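Folding and storing knitwear: your questions

Answers from the Kallport laundry and clothes care desk. If yours isn't covered, ask at the counter any Sunday before noon.

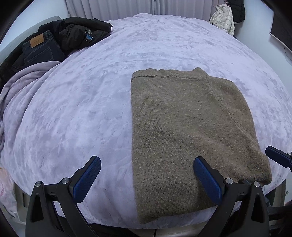
Should jumpers be folded or hung up?

Fold them. A hanger pulls on the shoulders, and a heavy knit will get longer over a few weeks. If you're short of drawer space, fold the jumper lengthways and drape it over the bar of a padded hanger.

What is the simplest way to fold one?

Lay it face down on a bed or table and smooth it out with your hands. Bring one side in towards the middle and turn the sleeve down along the back. Do the same on the other side, then fold the bottom up to meet the neck. Thick jumpers only need folding once. Thin ones can be folded in three.

Can I fold on top of a fleecy blanket?

You can, but fluff from a new blanket may come off on the wool. Wash the blanket first or put a clean sheet over it.

How many jumpers can go in one pile?

Four or five thick ones. The ones at the bottom get hard creases if the pile is any higher. Jeans and padded jackets should have their own shelf, as they are heavy and zips catch on knitted fabric.

Do you sell storage bags?

We stock the Pichon cotton bag, which is 41 cm wide and takes two adult jumpers. The Bunon under-bed box is 90 cm long and fits most divans with a gap underneath. Neither is suitable for damp clothes.

My jumper has gone bobbly. Is it ruined?

No. Bobbles come from rubbing, mostly under the arms and at the cuffs. Use a wool comb on a flat surface and go gently in one direction.

How often should stored knitwear be checked?

Every couple of months. Take everything out, shake it outdoors and look along the seams for moth damage. Wipe the drawer before you put anything back.

Related questions
Getting creases out of a padded jacket
Washing jeans without fading them
Grukovine moth blocks: how long do they last?
Drying wool flat in a small flat
Which blankets can be tumble dried?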